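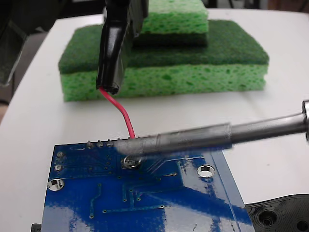 5. Wiring the control board

This part of the Jatbridge guide covers the blue board for the Worholm arm. Allow 40 minutes. Unplug the arm's power supply before touching the board.

5.1 Lay the board on the table with its underside facing up, and let the iron heat fully.

5.2 Check the row of eight header joints along the top edge. Reflow any that look dull or cracked – keep the tip on each joint for no more than 3 seconds.

5.3 Rest the red lead on the green sponges behind the board, with its ring terminal lying on the dark scouring layer. 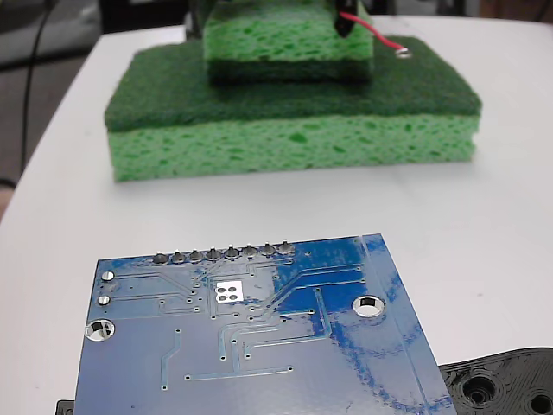
5.4 Hold the iron by its handle and tin the square pad with the four small holes. Solder must not close the holes.

Note: the sponges are there as a raised rest for the lead. Do not wipe the iron on them.

5.5 Leave the board to cool for two minutes, then look over the joints under a lamp. Clear any solder bridges with braid. 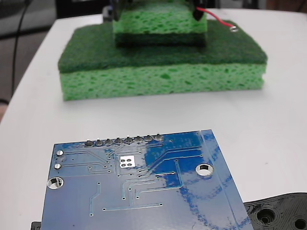

CAUTIONS

The tip stays hot long after switching off. Return the iron to its stand between joints.

Keep loose cables away from the table edge.

Revised Jan 12, 2018, by Oriana Quezada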